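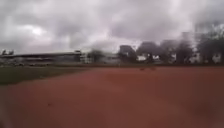 4.3 Außenflächen: Abziehen und Absammeln auf Tennenbelag

Die bisher behandelten Aufgaben fanden in Innenräumen statt. Im dritten Versuchsblock wurde geprüft, ob sich Platzpflege im Freien mit derselben Steuerung erledigen lässt. Dazu zählen das Abziehen des Belags, das Absammeln liegen gebliebener Kleinteile und das Freihalten der Rasenkante. Abbildung 6 gibt eine offene Fläche mit rötlich braunem Boden wieder, die links an einen Grasstreifen und im Hintergrund an eine Baumreihe grenzt.

Für einen mobilen Manipulator ist eine solche Fläche zunächst günstig. Es gibt kaum Hindernisse, und enge Durchfahrten fehlen. Schwierig wird es bei der Wahrnehmung. Auf dem gleichmäßig gefärbten Boden findet die visuelle Odometrie wenig Halt, und die Baumreihe liefert erst in größerer Entfernung brauchbare Merkmale. Hinzu kommt die Unterscheidung zwischen Gegenstand und Vertiefung. Auch die beiden kleinen dunklen Stellen in Abbildung 6, etwas rechts der Mitte, lassen sich anhand des Einzelbildes keiner der beiden Klassen sicher zuordnen.

Auf dem Gelände in Stellberg wurden 300 Absammelversuche durchgeführt, verteilt auf trübe und sonnige Tage im November. Als erfolgreich galt ein Versuch, wenn das Objekt ohne Eingriff gefunden, gegriffen und im Behälter abgelegt wurde. Das gelang in 168 Fällen. Die meisten Fehlversuche entfielen auf die Erkennung; der Greifvorgang selbst scheiterte selten und fast nur bei flach aufliegenden Teilen. Bei bedecktem Himmel fehlten die Schlagschatten, die das Verfahren als Hinweis auf erhabene Objekte nutzt. Die Zeitgrenze lag bei 900 Sekunden je Versuch und wurde zweimal überschritten.

Beim Abziehen fiel das Ergebnis besser aus. Die Bahnen wurden mit ausreichender Überlappung gefahren, solange die Satellitenortung verfügbar war. Entlang der Rasenkante musste die Bedienperson jedoch wiederholt eingreifen, da das Schleppnetz Material ins Gras zog. Sjögren beschreibt für die Anlage in Solberg ein ähnliches Verhalten und schlägt einen festen Randabstand vor. Damit bleibt ein Streifen übrig, der von Hand nachgearbeitet werden muss.

Eine unbeaufsichtigte Platzpflege ist mit dem untersuchten Aufbau demnach noch nicht möglich. Das Abziehen der Innenfläche kann die Maschine übernehmen, das Absammeln vorerst nur unter Aufsicht. Ob ein zweiter, tief montierter Tiefensensor die Erkennung bei diffusem Licht verbessert, wird in Abschnitt 5.1 untersucht.

Abbildung 6: Offene Fläche mit rötlich braunem Boden und seitlichem Grasstreifen bei bedecktem Himmel.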